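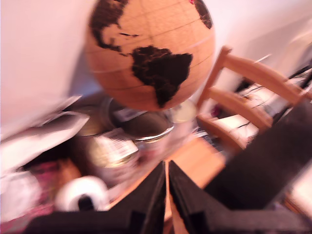
**How do you clean a cork globe without wrecking the map?**

Posted by Iltenside, Aug 23, 2025

Hi all, I hope this is the right section, I went back and forth between Cleaning and Crafts and finally gave up and picked this one. I have a cork globe, the kind with the continents in flat black on plain tan cork and thin grid lines running over it, and it has lived on my desk for long enough that it's gotten a bit grubby. It shares the space with a bunch of cans and a pile of papers, so it gets handled every time I need something from behind it, and I think that's where most of the grime comes from. The worst of it is a patch right where my thumb goes when I spin it.

I'd like to freshen it up before I start pinning our trips on it (I have a box of pins with little colored heads and big plans!). I'm nervous about water on cork, and even more nervous about rubbing the black off. I have no idea if it's paint or ink. Also, do the pin holes close up again if you move a pin? My sister-in-law swears they do, but she has never owned one of these.

Thank you so much in advance, you were all wonderful about my stained tablecloth.

---

**Clakora**

Oh, I love these globes, and yes, you can clean it! I've had mine through two moves and a leaky window, and it still looks nice.

Start dry. Take a soft brush (I use a big makeup brush I never liked for makeup) and go over the whole thing, following the grid lines so you don't miss a section. You'll be surprised how much of the gray is only dust sitting in the little pits. Then try a white eraser on your thumb patch, the plain kind and never a pink one, with short light strokes. Stay on the bare cork and stop a little short of the coastlines.

If there's still a mark after that, mix 2 drops of dish soap into a cup of lukewarm water, dip a cloth and wring it out until it feels nearly dry. Dab, don't scrub. Give it 30 minutes before you decide whether to go again, as damp cork looks darker and you'll think you've ruined it. I certainly did the first time and had a small cry over the Pacific.

For the black parts, test somewhere you won't see. I did mine at the bottom of Antarctica, near where the stand goes in. If any color comes off on the cloth, keep those areas to brushing only.

On the pins: small holes do mostly close up and get hard to spot, but not on the black, where you'll get a pale dot. Push them in straight and only as deep as they need to hold.

---

**Aler**

magic eraser. did my whole cork board in 10 min

---

**Clakora**

Please don't use one of those on the globe, Iltenside! They're a very fine abrasive and will take the black off. A plain board with nothing printed on it is a different matter.

---

**Iturra**

Agree with the brush and the white eraser. I'd add that sunlight fades cork quite a bit, so turn the globe now and then or you'll end up with one pale hemisphere. And maybe find another home for the cans. A metal rim can dent cork if the globe gets knocked against it, and a dent is harder to fix than a smudge.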